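Rustanell Tabletop Chores, v2

Data card. Last edited May 28, 2025 by Tsion Kassa.

What it is

Recordings of two-arm work on a wooden tabletop: moving, standing up and sorting household containers. We made the set to see how far a pair of low-cost arms gets with tidying jobs a person does without thinking. Both arms are driven by a person during recording. Nothing in this release was recorded under a trained policy.

Contents

500 episodes, of which 224 are sorting, 83 are standing up a tipped container, and the rest are free tidying. Clear bins, small black baskets, a smoky gray pitcher and a white cylindrical container turn up in many of the layouts. Layouts were set by Fuad Sisay and Liya Kahsay, who changed them between episodes.
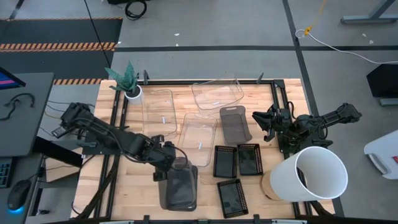
Can a robot tidy a kitchen shelf by itself yet?

Only in narrow cases. A policy trained on v1 finished 43 percent of our sorting trials with known containers, and did much worse when we swapped in new ones. It was also slow - a person could clear the table several times over before it was done.

Known problems

Clear plastic is hard. Depth readings on it are patchy and we have not filled the gaps. Some free tidying episodes end before the last item is put down; these carry the flag "short" in the index file.

The v1 splits do not match the v2 splits, so please don't mix them when you report results.

Contact

Questions about labels go to Natnael Gebru. A v3 with drawers is planned for October.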